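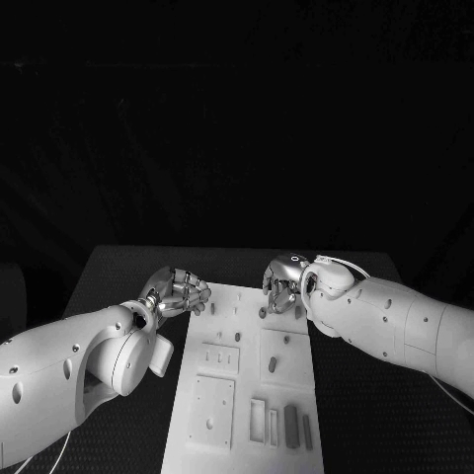
Avbridge River Gauge Readings

Home Data Notes Downloads Contact

Search this site Go

Avbridge is a set of daily water level readings from hand-read gauges on the Drullel, a small river with one main branch, the Clakodik. The readings were copied from paper logbooks into plain CSV files. Last updated 13 December 2018.

## What is in the files

There are 12 gauge files, one per station, plus stations.csv. Each gauge file has these columns:

- date – year, month, day, with dashes
- level_cm – height of the water above the gauge zero, in centimeters
- time_read – local clock time, blank if the logbook doesn't give one
- flag – see below
- note – whatever the reader wrote in the margin, spelling left alone

stations.csv gives the station name, the bank it stands on, and the height of the gauge zero where we have it. Two stations have no surveyed height. You can use their readings to see rises and falls at that spot, but you can't compare them with the other stations.
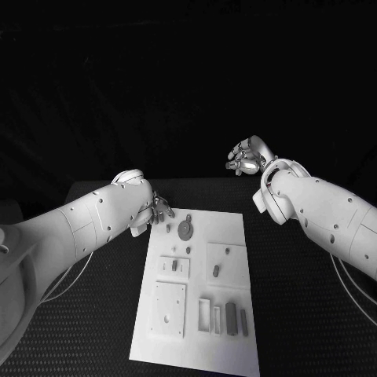
## Flags

- A – read and entered normally
- B – handwriting unclear, best guess entered
- C – gauge iced over or under debris, level estimated by the reader
- D – value looks wrong but is what the book says
- M – missing, level_cm is empty

We did not fill gaps. If you need a complete series you will have to do that yourself, and please say so if you publish it. Flag D is used a lot at Avcı in the early books, where the reader seems to have switched between two staffs without writing down which one. We tried to sort these out and gave up on 173 of them.

## Known problems

The lower Clakodik gauge was knocked over by ice one March and put back 5 cm too high. Readings after that date have not been corrected. The note column says "reset" on the first day after the repair, so it is easy to find.

Readings at Avcı were normally taken in the morning. Other stations are less regular – weekend readings were often taken late in the day, and during high water there may be more than one row for the same date. Don't assume that date is a unique key.

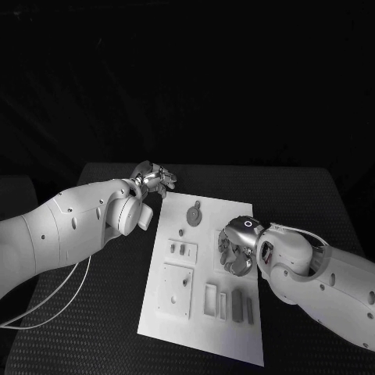 Some of the older books use inches. All of those were converted and rounded to the nearest whole centimeter, so small day-to-day changes in that stretch should not be trusted. The original inch values are kept in the inches folder, with the same file names.

Dates near New Year are sometimes off by a year in the books. We fixed the ones that were obvious from the page order.

## Use

Free to use for any purpose. Please cite as "Avbridge River Gauge Readings" with the date of the version you used. Corrections are welcome, preferably with the station, the date and the value you think is right.

Contact | Copyright Avbridge | Back to top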